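Groltham Stitch and Mend Circle – minutes of the March meeting

Held in the back room of the library, starting at 7.30 pm
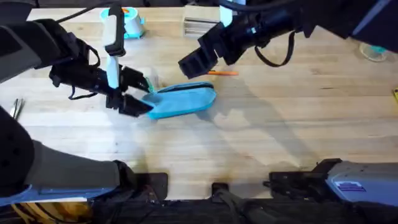
Blue zipped pouch on the wooden table.

Welcome and apologies
Fourteen members came along, which was a lovely turnout for such a wet evening, and a very warm welcome went to the two new faces, who we hope will come again now they know where the biscuits are kept. Apologies were received from six.

Minutes of the last meeting
These were agreed, once the spelling of Kalinon had been put right in item 4.

Money
There is £124 in the account after paying for the room up to the summer. The tea tin has done nicely too, and it was agreed to leave subs as they are for another year.

Spring sale
There was a long and good-natured talk about the table at the Kalinon Hall sale. Most people felt that bags and cushion covers went better last year than the knitted things, though the egg cosies had their defenders and will be given a corner of their own. Prices to be written on card tags this time – the sticky ones left marks on the velvet. Nearly everyone has something under way already. Finished pieces should come to the April meeting, please, with your initials on the tag.

Repair morning
The last one ran from 9 until noon, and the queue for trouser hems was out of the door at one point. We could do with a second ironing board if anybody has one sitting idle at home. Zips remain the thing we are asked for most, so it was agreed to buy a mixed box from Prins, in the shorter lengths.

Outing
The visit to the old mill at Viratance is still on, and the mill has kindly said we may bring our own sandwiches. Lifts to be sorted out in April.

Any other business
A pair of pinking shears has gone home in the wrong bag. Please have a look in yours.

The meeting closed at 9.10 pm and cups were washed.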